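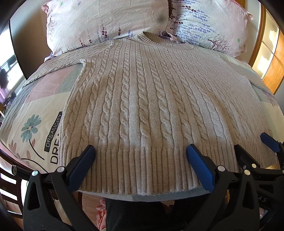
## "Fold it and leave it alone"

Zerrin Uçar does not believe in hangers for knitwear, and she told me so before I had my coat off. I had come with a sweater of my own in a bag, and a list of questions I thought were fairly tough. She looked at the bag first.

"You rolled it," she said. "Who told you to roll it?"

The internet told me to roll it. So did a booklet from Losix, the storage company whose flat plastic boxes I bought last December and now keep under my bed, full of things I never wear. Uçar has read the booklet. She runs a two-day knit care course out of the back of a mending shop called Sönmez, and students bring it to her, sometimes with passages underlined.

The course costs $156, and that was the first thing I wanted to talk about. It's a lot of money to be taught how to put away a sweater. She didn't argue.

"It's a lot of money," she said. "A cable sweater somebody made by hand is also a lot of money, or a lot of evenings. If yours cost 39 dollars, don't come to me. Wash it how you like."

I asked whether that wasn't a snobbish way to look at it. She thought for a bit and said probably, yes, but she was still not going to take people's money to talk about a $39 sweater.

Her method starts on the bed. She wants the sweater laid face up on a made bed, neck toward the pillows, arms out and down, and she wants you to leave it there while you look at it. A table is too narrow for most people's sleeves, she says, and the floor is the floor. Cables are the reason for going slowly. They pull the fabric in sideways, so the body of a cabled sweater has a shape it wants to go back to, and if you tug the sides out to make a neat rectangle you are working against whoever knitted it.

"Look at the edge," she said. "If the side seam curls a little, good, let it curl. People pin it. They iron it! Then they bring it to me flat like a bath mat and ask where the cables went."

I said I had always assumed that a curling seam meant something had gone wrong. I still half think so. She shrugged and moved on to the hem.

The hem is where she and Henk Van der Linden part company. Van der Linden taught pattern cutting for years and now does repairs at the same shop, two days a week, at the table nearest the radiator. He thinks the whole lay-it-on-the-bed routine is theater.

"It's a sweater," he told me. "You fold the arms back, you fold it in half, you put it on the shelf. Zerrin makes a ceremony of it and the students love the ceremony. I don't say it does harm."

Does it do any good, then?

"It makes them look at the thing. Maybe they see a hole. That's worth something. Is it worth a hundred and fifty-six dollars? Ask them."

So I asked one. Ekrem Değirmenci took the course last winter after shrinking a vest he'd rather not discuss. He still does the bed step, he said, though he does it on his daughter's bed, the only one in the apartment that anybody makes in the morning. He has stopped doing the part where you smooth the ribbing with the backs of your fingers. "I couldn't see what it did. I asked her and she said it warms the wool. I don't know. Does it?"

I put this to Uçar, who said she had never claimed it warms the wool. She does it so that she can feel for moth damage in the ribs, where it's hard to see. That seemed to me a much better answer, and I wondered why it hadn't reached Değirmenci.

We got on to moths, and here I'll admit I had come prepared. Zurus, which makes the cedar blocks on sale at the shop's front counter, says on its packaging that one block protects a drawer for a full season. I asked her if she had any evidence for that.

"No," she said.

Then why does the shop sell them?

"Because people ask for them, and they smell nice. I tell the class that cleaning does the work. Moths want the dirty sweater, the one with skin and soup on it. You put away a clean one in a closed box, you've done most of it. The block is for you."

I found it hard to stay cross with her after that, though I tried. I asked about the freezer. She is in favor of the freezer, in a sealed bag, if you've already found moths. I asked about tissue paper between the folds. She is against it for anything that gets worn every week and has no opinion otherwise. I asked about shaving off pilling, and she made a face and said with a comb, lightly, in one direction, and never on top of a cable, where the yarn stands up and you'll take more than the pill.

The collar took up more of our time than I'd expected. A ribbed crew neck that stands up on one side when the sweater is lying down is, in her view, nothing to worry about. It may have been pulled on over the head the same way a few hundred times. She doesn't stretch it or steam it. She folds the sweater so the collar sits on top with nothing pressing on it.

"And if it still stands up?" I asked.

"Then it stands up. You're going to put your neck in it."

The fold itself, when she finally got to it, was close to Van der Linden's. Arms back, straight across and then down the body. Hem up to the chest, once. She will allow a second fold if the shelf is short. I pointed out that he had described exactly this to me in one sentence and hadn't charged me anything. From his table he said, without turning around, that I was welcome.

She had me do it twice with my own sweater, on the cutting table, with no bed available. The first time I lined up the sides by pulling at them, just as she'd said people do. The second time I left the sides where they fell and the thing came out lopsided, with one cable running closer to the edge than the other. She said it was fine. I didn't think it looked fine, and I said so, and she told me to look again in a week.

The next course begins on a Sunday. It's full, apparently.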